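Ollar Players' Club, monthly meeting
17/02/2021, by voice chat, start delayed while everyone updated the voice chat

1. Minutes of the last meeting
Approved. One member asked that "shouting" be changed to "discussion." Refused.

2. Clollholm high score table
The top score stands at 3904. The runner-up, at 2252, maintains that the final boss is unfair. The club noted that the final boss has been unfair at every meeting so far.

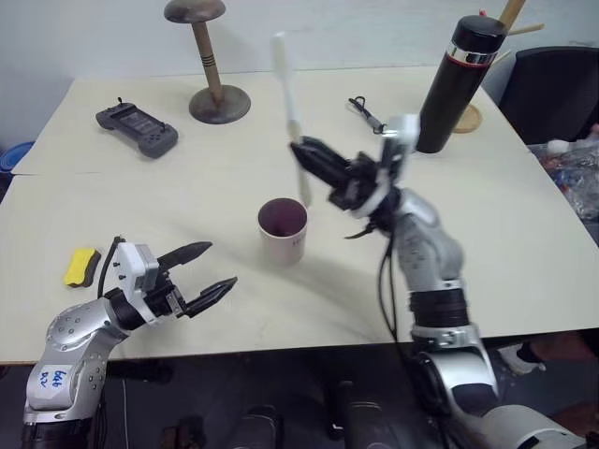 3. Seixas co-op night
Moved to the second week of the month, as the first clashes with the Lisada beta. Friendly fire stays on, by seven votes to two. The two were the ones who keep getting shot.

4. Lisada beta
The download would not finish for three members. The rest got in and wished they hadn't. Bug reports go in the shared sheet, one per line, without adjectives.

5. October tournament
Still wanted. Still no rules. Draft rules to be posted before the next meeting, as agreed at the last one.

Meeting closed when the host's headset died.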